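Punktzettel ohne Rundenlogik: Notizen zum Kampfabend in Warkerura

5. Juni 2019

Der Hauptkampf war auf 12 Runden angesetzt und ging über die volle Distanz.
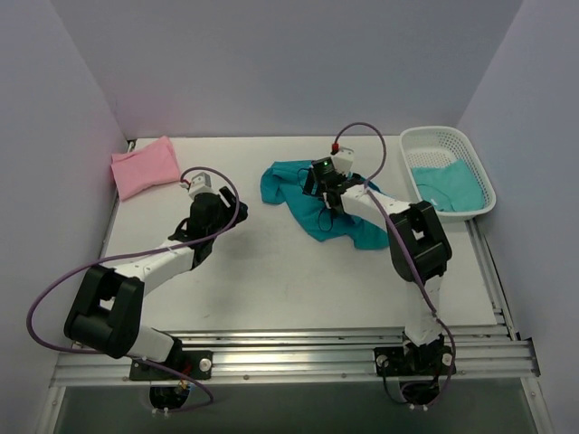
Mein eigener Zettel stand am Ende 115:113 für Stiren, das offizielle Urteil lautete Mehrheitsentscheid für Ivanyshyn. Die Differenz lässt sich auf die Runden 4 und 9 eingrenzen.

In Runde 4 schlug Ivanyshyn mehr, traf aber überwiegend die Deckung. Stiren landete 13 saubere Führhände, davon keine mit Wirkung. Wer Aktivität wertet, gibt die Runde Ivanyshyn. Ich werte Treffer.

Runde 9 ist schwieriger. Stiren boxte bis in die letzte Minute kontrolliert aus der Rückhand, nahm dann zwei Körperhaken und hielt für die verbleibenden 20 Sekunden. Zwei Punktrichter sahen darin offenbar genug für eine 10:9 in die andere Richtung. Vertretbar, aber nicht zwingend.

Zur Übertragung: Der Stream von Orkance lief mit Tonversatz, der Gong kam hörbar nach dem Bild. Für die Wertung ohne Belang, für das Mitzählen lästig.

Ein Rückkampf ist für Juli im Gespräch. Ich halte das für zu früh, beide hatten am Ende Schwellungen am linken Auge. Die Rundentabelle trage ich nach, sobald die offiziellen Zettel vorliegen.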